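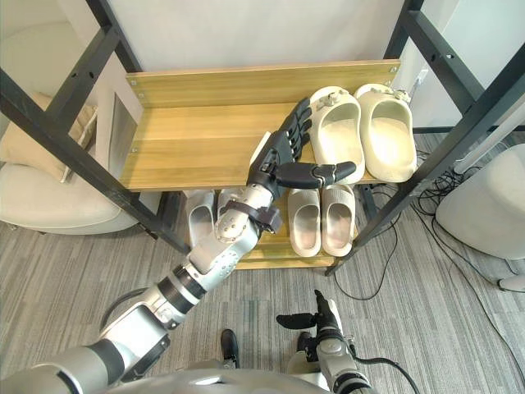 Cream slides on the top shelf

How I mix a bedroom EP without losing my mind

I've put out two EPs under the name Goralcombe, both recorded and mixed at home, and every few weeks I get a message asking how I did the second one. The first one I'd love to forget (the vocals sound like they're coming from under a couch). So I finally wrote the whole thing down. It's aimed at people making pop or dance stuff on a laptop with one decent mic and a pair of headphones.

Before you open anything

Bounce every track to audio. All of them, even the soft synth you're sure you'll want to tweak later. I used to keep everything live and then spend whole evenings auditioning snare samples when I was supposed to be mixing. Save the old session under a different name, close it, and start a fresh one with just the audio files lined up at bar 1.

Then name your tracks. "Audio 23" is not a name! I had a song called "Humcombe" where the main hook was sitting on a track labeled Audio 23 and I muted it by accident for two days. I thought the chorus just felt kind of empty.

Rough balance first

Pull every fader all the way down. Bring up the kick until it's peaking somewhere comfortable, with lots of space left on the master. Next comes the bass, then the lead vocal, and then everything else gets tucked in behind those 3. No plugins yet. I know, I know. Spend a good half hour here and do it at low volume, low enough that you could talk over it.

My friend Thilini Bhuiyan sings on most of my stuff and she likes to do this step with me, mostly so she can stop me from burying her. Fair enough. Singers who mix their own songs always turn themselves down too far, me included.

Panning

Kick, snare, bass and lead vocal stay in the middle. Doubled parts go hard left and hard right. If you only played the guitar or synth part once, play it again and use the second take for the other side. Copying the same take over just makes it louder in the middle, which took me an embarrassing number of songs to figure out.

EQ

Put a high-pass filter on anything that doesn't need low end. For vocals I start low and sweep up until the voice gets thin, then back off a bit. Do this with the whole song playing. Soloed, it'll always sound worse than it is and you'll chicken out.

Then look for mud. On my songs it's nearly always the pads fighting the vocal. I take a wide, gentle dip out of the pads, 2 or 3 dB, and leave the vocal alone.

Compression, the short version

Slow attack if you want punch, fast attack if something keeps jumping out at you. On a lead vocal I use two compressors in a row, each doing a little - it sounds smoother than one working like crazy. Match the output level to the input before you decide if you like it, or you'll just pick whichever is louder.

Reverb and delay

Set up one short room, one long plate and one quarter-note delay as sends, and share them across the whole song. Cut the lows out of the reverb returns. On "Sarance" I also automated the delay so it only catches the last word of each line, and people ask me about that more than anything else on the record.

Check it somewhere else

Car, kitchen speaker, the cheap earbuds in your coat. Take notes on your phone and don't fix anything until you've listened in all of them. Then take a night off. I sent my last batch to Deok-su Kang, who plays drums and hears things I don't, and he wrote back "hi-hats, ow." He was right, they were painfully bright. I'd been mixing past midnight with tired ears.

Exporting

24-bit WAV, same sample rate you recorded in, nothing on the master that's only there for loudness. Leave a second of silence at the front and let the last reverb tail die all the way out before the file ends. If you're mastering it yourself, do that in a new session on a different day.

Next time I'll go through how I set up the vocal mic in the closet, plus the blanket situation. If you get stuck on any of this leave a comment and tell me what software you're on!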